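Final Report: Grasp Planning for Bin Clearing
Project group Sulport, December

4. Planner changes after the midterm

The midterm version of our planner, Dandodura, scored grasp candidates on the depth image alone. It did well in the open part of the bin and poorly near the walls, where the highest-scoring candidate often left no room for the gripper body. We moved collision checking ahead of scoring. Each candidate is now tested against a mesh of the bin, including the sloping divider, and against a simplified hull of the end effector. Only candidates that pass are sent to the scoring network.

The network was retrained on 3000 labeled grasps. We trained on 2239 of these and kept the rest for validation. Labels came from the Pacheco logging tool, which stores the point cloud, the planned pose and the gripper state for every attempt.
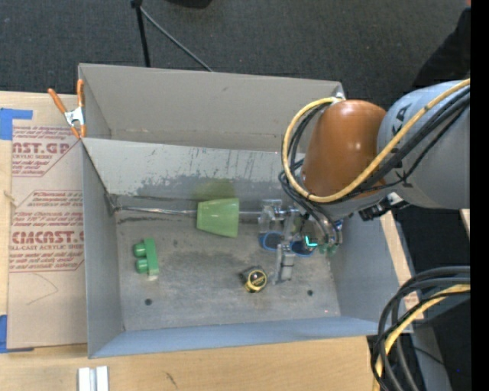

Figure 6. End effector over the bin, with the translucent cup lying near the base of the divider.

Transparent objects remain the weakest case. Depth readings on clear plastic are sparse, and the segmentation step tends to merge what is left with the surface behind it. We fill missing depth from the color mask when the mask confidence is above a fixed threshold. The fill assumes a flat object, so the approach height can be wrong for anything rounded.

Planning time is 810 ms per cycle on the lab workstation, most of it spent in collision checking. The Skulent motion library accepts a new target only between cycles, so a late update from perception is dropped. Buffering the most recent target would fix this, but the change was not finished before the Friday code freeze and is not part of the submitted version.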